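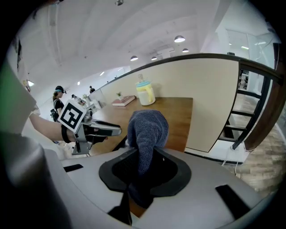
Leliletti Felted Slipper Kit

Adult sizes, one pair per kit

I started making these kits up because I got fed up with buying slippers that went flat by October. Felted ones last me years, and they're a lovely thing to knit as you work them enormous and floppy and then let the washing machine do the clever bit!

What you get

Two 100 g balls of Plattner pure wool in your chosen colour, one small ball in a contrast shade for the cuffs, a pair of leather soles with the holes already punched, waxed thread, a blunt needle and the printed pattern. You'll need your own 6 mm needles (straight or circular, I use a short circular and knit back and forth on it).

The wool

Plattner is a thick single-ply yarn, a bit scratchy on the ball and much softer once it's felted. I've tried superwash wool so you don't have to, and it came out of the machine exactly the size it went in. Please don't swap it in. If you want to use up yarn from your own stash, knit a little square first and put it through a hot wash to see what it does.

Colours

Ulisitz (a dark mossy green), Omska (oatmeal with brown flecks) and plain charcoal. Omska is the slowest to felt, and mine usually wants a second go in the machine.

Sizing

The pattern is written for three widths. Before felting, the medium slipper should measure 47 cm from heel to toe, and yes, it looks ridiculous. It'll come down to fit a foot of 25 or 26 cm. Pull them on over a plastic bag while they're still damp and walk about the kitchen for a few minutes, then stuff them with newspaper and leave them somewhere airy. Mine take two days to dry, longer in winter.

Washing

First wash at 60 with an old pair of jeans and a spoonful of detergent. After that, cool hand wash only, or they'll carry on shrinking.

Details

Packed weight: 266 g
Main yarn length: 70 m per ball
Level: you can knit, purl and decrease
Soles: sew on after felting

Orders go out on a Wednesday. If you've got your heart set on a particular contrast shade, pop it in the order notes and I'll have a rummage. Spare soles are sold separately, same sizes, same holes.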